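# Chapter 6. Learning to Handle Cloth from Human Demonstrations

A robot that can pick up a mug cannot necessarily pick up a towel. The mug has one shape. It may be turned or tipped, but six numbers are enough to say where it is, and once those numbers are known the rest of its surface is known too. A towel has no such short description. Every fold changes which parts can be reached and which are hidden, and the act of grasping it changes it again.

For many years the usual answer was to model the cloth. A sheet was treated as a grid of points joined by springs, the camera was used to estimate where the points were, and a planner looked for a series of grasps that would move them to where they ought to be. The method works on a flat table with a single washcloth and good lighting. It works much less well on a bed, where the cloth is larger than the robot's view of it and half the points are buried under the other half.

This chapter is about a different method. Instead of modeling the cloth, we collect many short records of a person handling it and train a policy that maps what the camera sees to what the hand should do next. The method is called imitation learning, or learning from demonstration. You met it in Chapter 3 for rigid objects. Most of the mathematics carries over. What changes is how the data are gathered, how much of it is needed, and how the result should be judged.

By the end of the chapter you should be able to:

- explain why state estimation is hard for deformable objects
- compare teleoperation with hand-held collection for the same task
- write a recording plan for a household cloth task
- split a set of demonstrations so that the test result means something
- read a success rate with proper caution

## The running example

We will follow one study through the whole chapter. It was carried out by a small group led by Kianoush Asadi and is known as the Inano study, after the name the group gave to its policy network. The task was to take hold of a blanket lying on a bed and pull it straight. The study is useful for teaching because it is modest in size and because the group kept good notes, including notes on what went wrong.

The main data set holds 4,000 demonstrations. Each one is a single attempt, from the moment the gripper starts toward the blanket to the moment it lets go. The demonstrations were recorded in homes, with whatever bedding was already there. A second, smaller set was recorded in the laboratory on a bed frame bought for the purpose, and the comparison between the two sets is the subject of Section 6.5.

The group divided its work into 4 stages: recording, cleaning, training and testing. Students tend to expect that training took most of the time. In the Inano study it was cleaning. Every demonstration had to be checked for a usable start, a usable end and a clear record of the jaw opening, and the first version of the checking tool, named Pludton, could not handle attempts in which the operator let go and took hold again. It was rewritten in January, and all the earlier demonstrations were put through it a second time.

## Two ways to record

There are two common ways to record a person doing a task so that a robot can learn from it.

In **teleoperation**, the person moves a control device and the robot copies the motion. The camera sees the robot's own arm and gripper, so the data match what the robot will see later. The drawbacks are cost and speed. A robot has to be present for every demonstration, and people are slower through a robot than they are with their own hands. Operators in the group's pilot work also reported that they could not feel when the cloth had begun to slip.

In **hand-held collection**, the person carries a gripper like the one on the robot and does the task directly. A camera moves with the tool, and the position of the tool is recovered afterward from the video and from motion sensors. No robot is needed on site. The operator feels the weight of the cloth through the handle and can correct a poor grasp in a fraction of a second.

Hand-held collection has drawbacks of its own. A person can reach places that a robot arm cannot, and can bend, step sideways or twist the wrist past any joint limit the robot has. A demonstration may be perfectly good and still be impossible to copy. The group dealt with this during cleaning by testing each path against a model of the arm and dropping those that could not be followed.

The two methods can be mixed. The Inano group used hand-held tools for the main set and a small number of teleoperated attempts to check that the recovered paths were accurate.

> **Key term.** The *embodiment gap* is the difference between the body that gives a demonstration and the body that must repeat it. It includes differences in reach, speed, grip force and point of view.

## Why the setting matters

It would be easier to record everything in one room. The light would be constant, the bed would be at a known height and the operators would not have to travel. The trouble is that a policy trained this way learns the room along with the task. In an early test the group trained on laboratory recordings only and then ran the policy beside a window. The gripper closed on a bright patch of the mattress several inches from the blanket.

Rooms that people live in differ in ways that are hard to list in advance. Blankets have checks, stripes, flowers or no pattern. Mattress covers may be smooth or quilted, and quilting produces small shadows that look like wrinkles. Sunlight moves. Other things are lying on the bed. The group decided early on that these differences should stay in the data, and operators were told to leave each room as they found it – apart from anything sharp or breakable within reach of the tool.

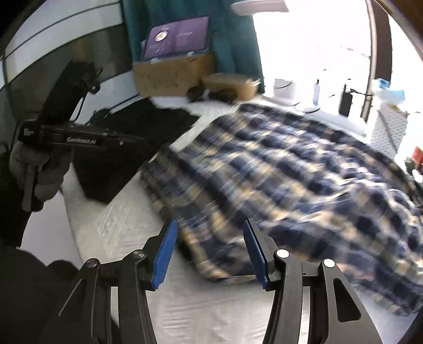

### 6.1 RECORDING IN THE HOME

Figure 6.1 shows the hand-held method in use at a bed. Look first at the two blue jaw pads and the gap between them. The ridged faces are there to hold cloth, and the pads are what the policy must learn to place. The left pad is over the white quilted cover, while the right one is over the folded edge of the plaid blanket. A grasp from this position depends on how much of the fold ends up between the pads, and judging that from a single view is hard even for a person.

Now consider what else the camera records. The window washes out part of the view, and the blanket's checks are slightly blurred by motion. There are cardboard boxes at the head of the bed. The wide view also bends straight lines, so the cabinet on the left seems to bow inward. All of this reaches the network as input. Pixels that belong to the boxes or the curtain have no bearing on where the fold lies, and the network has to learn to give them little weight.

The strong curve comes with a benefit. A wide view keeps much of the bed visible even when the pads are close to the cloth, and so the policy can use the lie of the whole blanket as well as the part nearest the jaws. A narrow lens would give a sharper picture of the fold and almost nothing else. Section 6.2 covers lens choice and shows how to correct for the curve, along with the case for leaving it uncorrected.

**What each demonstration contains.** In the Inano format, one demonstration is stored as three streams with a shared clock:

1. the video from the camera on the tool
2. the position and rotation of the tool at each time step
3. the width of the jaw opening at each time step

There is no label saying where the edge of the cloth is, and no record of the cloth's shape. The operator's motion is the only teaching signal. If the operator is careless the policy will learn to be careless, and cleaning can remove only the worst cases.

**Operator instructions.** The written instructions given to operators ran to a single page. The main points are reproduced from the version dated 2018-10-28:

- Start each attempt with the jaws open and the blanket in view.
- Approach at a steady speed. Do not hover and search.
- Take hold of the blanket only. If the mattress cover comes with it, let go and end the attempt.
- Pull toward the nearest corner of the bed.
- Disturb the blanket by hand before the next attempt.

The third point caused the most discussion. Some members of the group wanted operators to recover from a bad grasp and carry on, on the grounds that a robot would have to do the same. Others argued that recovery should be taught separately. The instructions followed the second view, and the results in Section 6.6 suggest that this was a mistake. The trained policy had seen few recoveries, and when it caught the mattress cover it usually kept pulling.

**First result.** On blankets that did not appear in training, the policy completed the task in 73 percent of attempts. On blankets it had been trained on, the figure was 90 percent. The gap between the two is of more interest than either number alone, and you should ask for both whenever you read a report of this kind. A group that gives only the higher figure has told you how well its system remembers.

Two other systems, Illik and Major, will be used for comparison later in the chapter. Illik is a spring-grid planner of the older type. Major is an imitation policy trained entirely by teleoperation. They were tested on the same beds as Inano, with the same rule for success: the near edge of the blanket had to end parallel to the side of the mattress, within a set tolerance, and the mattress cover had to stay in place.

### Before you go on

Find a blanket or a large towel and spread it loosely on a bed. Using only your thumb and one finger as a gripper, pull one edge straight. Repeat this several times, disturbing the cloth between attempts, and write down each time where you chose to take hold and what you looked at before you did. Keep your notes. You will need them in Section 6.3, where the choice of grasp point is treated as a prediction problem.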